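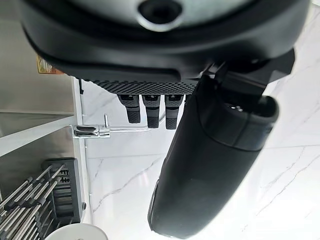
Second Covid in 14 months for me, and I'm trying to work out when I can go back to the ward. I'm a healthcare assistant on a respiratory unit, fully jabbed, tested positive last Friday. Temperature's gone, cough's nearly gone, but the line on the test is still there and my manager wants me in for the weekend. The thing that gets me is the gripping. My hands are as weak as anything, I look at those black finger pads with the dotted grippy texture and think I could do with a set for opening jam jars. Has anyone else had the weak hands? And did you go back while still showing a faint line?

sistlow_sue
Faint line here for 11 days, back at work on day seven. Our place said if you feel well and no fever, come in with a mask on. I wasn't happy about it but I wasn't paid to sit at home either.

reyofsunshine
Sorry but I'd stay off. Respiratory unit! Those are the last people who need it. A line is a line. My dad caught his on a ward and was in another three weeks.

sistlow_sue
I did say I wasn't happy about it. Not everyone gets full sick pay, Rey.

reyofsunshine
Fair enough, wasn't having a go at you. More at whoever writes the rota.

Chantelle Ngubane
Practice nurse here, in Grusberg. Faint line doesn't tell you much about how catching you are on its own, though I'd be careful with patients who are already poorly. Ring occupational health before you ring your manager back. Ask them to put it in an email. As for the hands, I've heard it from a few people after a virus, but if it's one side only, or you get numbness, please see someone and don't wait.

OP again
Thanks all. It's both hands, no numbness, mostly first thing. I've been getting up at six, making tea and then sitting there for ages because I can't face the stairs (drama queen, I know).
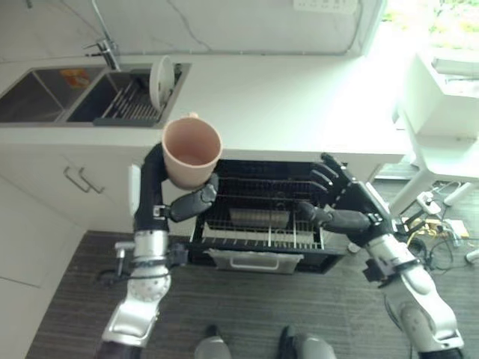
Anyway I rang occupational health this morning and was 156 minutes on hold – yes, I timed it – and then the line dropped. Tried again after dinner and got a lovely lad called Fabrice Brunet who said not to come in until he'd spoken to infection control. So that's the weekend sorted, even if my manager's in a mood.

pivari_pete
Glad you got through. I'm with Sue though, there has to be some give or wards would shut. We had two people running a bay in August and I'd have taken anyone with a faint line and a decent mask.

reyofsunshine
And the patients in the bay? Did anyone ask them?

pivari_pete
No, and they didn't get asked about having two staff either. Neither option's great.

Chantelle Ngubane
You're both describing short staffing. OP, let us know what infection control come back with. And drink something besides tea!

OP again
Will do. He's ringing me tomorrow before nine, so I'll post when I've heard.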